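3.2. Lo que la gente apunta en papel

Tengo que confesar que este apartado me hacía más ilusión que ningún otro (y que es el que más retrasó la tesis, todo sea dicho). Entre las 132 personas que llevaron el diario de tareas reunimos 496 notas, y yo me las leí todas, algunas dos veces. Me esperaba listas de la compra y poco más, pero qué va: había recordatorios a medio escribir, flechas, tachones encima de tachones y hasta recetas abreviadas que solo entendía quien las había escrito.

Seguí la clasificación de Ranjbar y Yazdani, aunque le añadí una categoría, la de «nota de paso», para esos papeles que se dejan en la mesa sin intención de guardarlos.
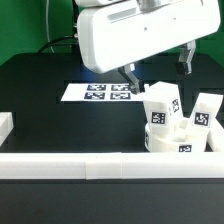
Figura 6. Hoja de papel sobre una mesa.

Con las notas de paso me pasó algo curioso: casi todos los participantes decían que no las releían, y luego en las entrevistas de febrero me las citaban casi palabra por palabra. Yo me inclino por pensar que el gesto de escribir ya hace buena parte del trabajo, pero con un diario autoinformado no me atrevo a ir más lejos. En el apartado 3.3 comparo estas notas con las que se tomaron en el móvil.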